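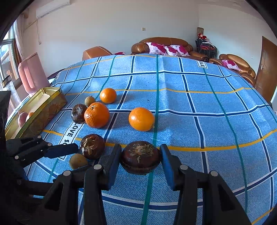

Speaker notes, Sullton evening talk, 17/11/2021
Zuweira Amissah

Opening. Say good evening, thank Traian Iordache for the invitation, get straight to the question. Can a machine put my groceries away? My answer tonight is no, and I'll spend most of the time on why I think the sales pitch is ahead of the work.

Start with the Dinell brochure. Read the line out loud: "ready for the modern kitchen." Then tell them what I saw when I went to Drornuldale in January. A very clean arm, a very clean counter, one plastic lemon. It picked up the lemon. People clapped. I asked for a bag of onions and was offered coffee.

PAUSE. Let them laugh if they're going to.

Next, the Afolabi test log. 1,928 tries at moving one item from a counter to a bowl, and 113 of those were stopped by a person. The company calls that a good month. My question is what was on the counter, and the log doesn't say. Don't get dragged into percentages here. If Traian pushes, tell him a success rate means little to me until I know what the machine was asked to pick up.

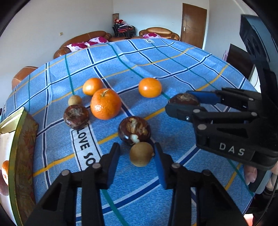 Small produce is my favorite hard case, so slow down for this part. A warehouse box has flat sides and a label. Food comes in whatever shape it grew. Look at the mandarins next to the small dark things with the rough, partly peeled skins, and ask yourself whether one grip setting suits both. Mention too that there's a hand on the handle of the gripper at the right. A person is deciding how hard to squeeze, and I'd like to know how much of that deciding ever makes it into the software.

Be fair for a minute. Shop floors are a better bet. Same part, same bin, same light, all day. I've seen 2 lines where the machine earns its keep, and I'll say so. Kitchens are messier and the buyer has less patience.

Skip the cost section if we're past the half hour.

Then take 5 questions, no more. Someone will ask about dishwashers. Yes, it's a machine, yes, I own one, and I still load it myself.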